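Stanilwood Craft List
Subject: Re: Dye not taking evenly on napkins
Date: April 26, 2018

Hello all,

I'm answering the question about the blotchy napkins, and adding my notes from the spring batch while I'm at it. The original message is copied further down for anyone who deleted it. I have dyed table linen at home for 13 years, mostly in a plastic tub in the laundry room, and I have had nearly every kind of spot and streak you can get.

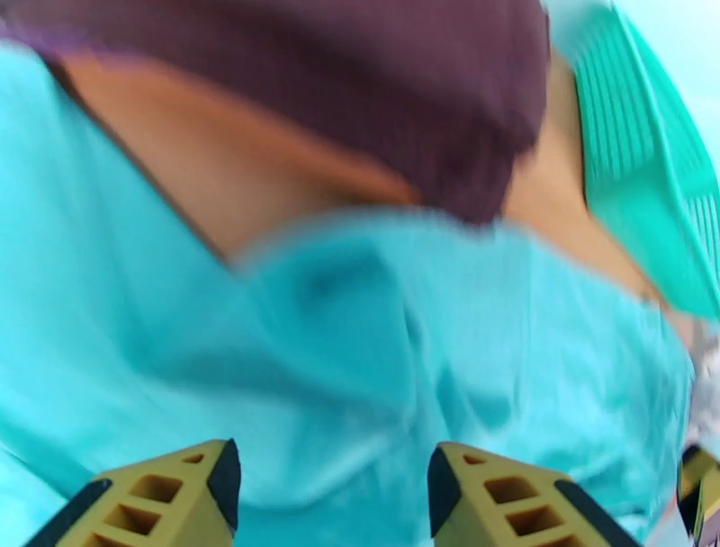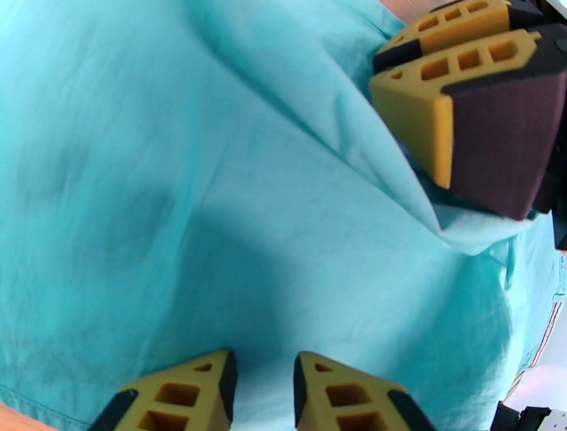
The message I'm replying to:

> I have a set of cotton napkins I wanted to dye for a table in May. I did a
> test with two of them and both came out with pale patches, mostly near the
> hems, and one has a dark line where it was folded. I used fiber reactive
> dye from the craft store and followed the sheet that came with it. I did
> not wash the napkins first as they were new and looked clean. The dye was
> in warm water and I left them in for 20 minutes.
>
> Is it the napkins or the dye? I have the rest of the set still to do and
> I don't want to ruin them. Also, can the two bad ones be saved?
>
> I was also going to print a leaf border on them after. Does it matter
> which I do first?

It is most likely the napkins, or more exactly what is on them. New table linen nearly always has a finish on it to keep it flat and crisp in the package. You can't see it. Dye can't get through it, and where it has worn or creased the dye gets in faster. The hems are usually worst, as there are several layers and the thread may be polyester, which will stay white or close to it whatever you do. Check the label on the thread question before you start. If the stitching is polyester you'll have a pale line around the edge. I like the look of it, but some people don't.

Wash the rest of the set before you do anything else. Hot water, ordinary detergent with no softener, a full cycle. If you can get soda ash, put a couple of spoonfuls in with the detergent. Then do a drop test: let one drop of plain water fall on the dry cloth. If it soaks in right away, the cloth is ready. If it sits there as a bead, wash again. I had one set from a store in Gorell that took three washes before a drop would soak in. Some napkins are sold as stain resistant and those will never pass. Don't waste dye on them.

The dark line at the fold is a different problem. The cloth was probably crowded, or it went in folded and stayed that way. Napkins need to be able to move. For a full set I use the biggest tub I have and keep stirring for the whole first part, turning each one over and opening it out by hand with gloves on. It is dull work. Put the radio on. Wet the napkins in plain water and squeeze them out before they go in the dye, too. Dry cloth grabs color at whatever spot touches first.

On time: with fiber reactive dye, 20 minutes is short. The sheets vary, but the dye needs soda ash in the bath to fix, and after the soda ash goes in it wants the better part of an hour. If your kit has the fixer already mixed with the dye, mix it fresh and use it right away. A bath left sitting overnight has mostly used itself up on the water.

My own measuring goes like this. I weigh the dry cloth on the kitchen scale and write it on a card. For every 100 grams of cloth I use two level teaspoons of dye powder for a medium color, and half that for a pale one. Dissolve the powder in a cup of lukewarm water first and pour it through an old stocking to catch the lumps. Undissolved specks are what give you those little dark freckles. If you're comparing notes with someone else, compare by weight, as napkins come in every size. Wear a dust mask while the powder is dry, and keep your dye spoons and cups out of the kitchen for good.

Salt. Some recipes call for a lot of it and some for none. I add it for dark colors in a big tub and skip it for pale ones. I haven't seen much difference on the pale ones.

As for the two bad napkins, yes, you can do something with them. Three things have worked for me:

Overdye them. Wash them properly, then dye again in a darker color. Patches will still show a bit if the second color is close to the first, so go well darker.

Scrunch them. Tie them up with string and dye a second color over the top, so that the unevenness looks like part of the pattern. I did a set for an outdoor table like this and have used it for years.

Cut them up. Small squares make good jar covers or wrapping for soap.

I would not try bleach. It takes the color out unevenly as well, and it weakens the hems.

About the leaf border – dye first, print second. Fabric paint sits on the surface and seals it, and if you print first you'll get a halo where the dye couldn't get in. After dyeing, rinse cold until the water is clear, then wash hot, dry, and iron flat. Let the cloth cool before printing. I cut my leaf stamps from the soft carving blocks Hotik sells. They hold a fine line better than a potato and you can wash them and put them away. Ink the stamp with a piece of sponge and don't press it straight into the paint, or the veins fill in. Put an old folded towel under the napkin. Do a few prints on scrap first and use the second or third impression as your guide for how much paint to load.

Heat set the paint with a dry iron from the back, with a plain cloth between. Then leave the napkins alone for several days before the first wash. I have rushed this and lost half a border.

Two other items while I'm writing.

The Chien shop has moved its bulk soda ash to the back shelf by the candle wax. It's the same stuff as before in a plainer bag. Swimming pool soda ash is fine too, but read the bag and make sure it is sodium carbonate. Baking soda is not the same and won't fix the color at room temperature.

I also have a box of undyed cotton tape, 1000 yards on one spool, that I bought for napkin ties and will never get through. If anyone wants a length, write to me off the list and say how much. It's half an inch wide and has been washed in short pieces without much shrinking. I can leave it at the Stanilwood library desk.

If the washed napkins still come out patchy, send the list the brand of the dye and what the label says about the cloth. It could be a blend, and in that case the whole recipe changes.

Good luck with the rest of the set.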